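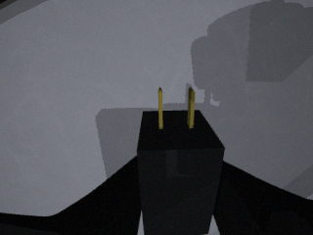
My landlord swore I was wasting my time, because a charger that isn't charging anything can't use any power. That was the reply I got when I asked if I could borrow the outlet in the Tiswood laundry room for a month, and it pretty much became my whole project.

So my question was simple: how much electricity does stuff use when it's plugged in and "off"? People call this standby power. I live in a two-bedroom with a roommate and way too many gadgets, and we split the bill, so I had a personal interest in the answer (my roommate did too, once I explained it).

What I did

I bought a Plirkard plug-in meter, the cheap one with the tiny screen. Each device got plugged into the meter, turned off the normal way, and left for 24 hours. Then I wrote down the number and moved on to the next thing. I started in January and I should have started earlier, since one day per device adds up fast and I also needed the microwave to, you know, microwave.

I ran the meter for 336 hours total, so fourteen devices. The game console got a second try on day nine because I bumped the meter with the vacuum and lost the reading. Ugh.
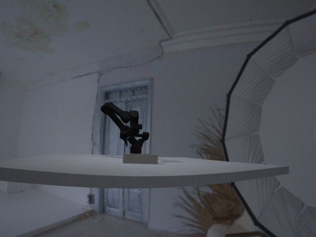

Fig. 2. Tabletop view.

What I found

The phone charger barely moved the meter at all, so my landlord was close to right on that one! The big surprise was our old Skomivano stereo. It used 300 watt-hours in one day while playing nothing. Over a year that's well over 100 kilowatt-hours, for a stereo we use maybe twice a month. The cable box was second. The microwave clock was way lower than I guessed.

Our whole apartment used 2269 kilowatt-hours last year according to the bills, so the stereo alone is a pretty real slice of that.

Problems

The meter isn't great with very small loads, and I only had the one, so I couldn't check it against anything. My readings for the chargers could easily be off. I also never measured the fridge or the router because my roommate vetoed unplugging either of them, even for a minute.

If I did this again I'd run each device for a full week and borrow a better meter from the lab. The stereo is on a power strip with a switch now.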